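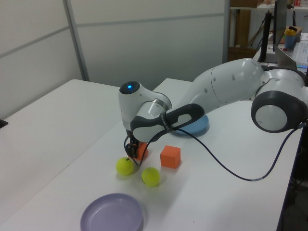
Un petit cube orange sur la table.

Imprimer | Envoyer par e-mail

Lettre de l'association des commerçants de la rue Tevness
jeudi 24 mars 2022

Stationnement : ce qui change, ce qui ne change pas

Vite fait entre deux réunions, donc pardon pour le style. Beaucoup de questions depuis la réunion de lundi, surtout sur la zone bleue. Je reprends.

La zone bleue passe de 12 places à 20. Côté pair uniquement. Le côté impair reste payant, même tarif, mêmes horaires, rien de neuf. Les huit places en plus sont prises sur l'ancien arrêt de bus devant la boulangerie Pan (l'arrêt est supprimé depuis décembre, le panneau y est toujours, on a relancé deux fois).

Durée : une heure trente. On avait demandé deux heures. Refusé. La coiffeuse n'est pas contente et je la comprends, une couleur ça ne tient pas en une heure trente. On redemandera à l'automne, avec des chiffres cette fois. Si vous pouvez noter combien de clients vous parlent du stationement en caisse, même au crayon sur un coin de carnet, je prends.

Livraisons : jusqu'à 11 heures, pas une minute de plus. Les agents passent. Le camion de Homenov s'est déjà fait verbaliser deux fois ce mois-ci, à la même place. L'emplacement devant la quincaillerie Zastora est réservé aux livraisons toute la journée, y compris le samedi. Y compris pour nous. Oui, je parle de nos propres voitures, le matin, « juste cinq minutes ».

Disques : on en a commandé 300, avec le logo de la rue. Arrivés hier. À retirer chez Zastora, au comptoir du fond, par paquets. Gratuits pour les clients. Ne les gardez pas tous dans le tiroir comme la dernière fois.

Travaux du trottoir, maintenant. Toujours pas de date ferme. La mairie dit « après Pâques », ce qui peut vouloir dire beaucoup de choses. Ce qu'on sait : passage piéton maintenu devant chaque vitrine, bruit surtout le matin, coupure d'eau possible une demi-journée (prévenue la veille, en principe). Les terrasses devront être rentrées pendant le chantier. Demande d'exonération de la redevance envoyée, pas de réponse.

Les bacs à fleurs : on verra après les travaux. Inutile de les remplir pour les déplacer trois semaines plus tard.

Cotisations. Il en manque encore. Chèque ou virement, peu importe, mais avec le nom de la boutique dans le libellé svp, j'ai un virement sans nom depuis quinze jours et je ne sais pas à qui dire merci.

Prochaine réunion : même salle, même heure, entrée par la cour, la porte sur rue ferme mal. Points à ajouter à l'ordre du jour : me les envoyer avant, pas pendant.

Hélène Boychuk

Contact | © 2022 Association des commerçants de la rue Tevness | Haut de page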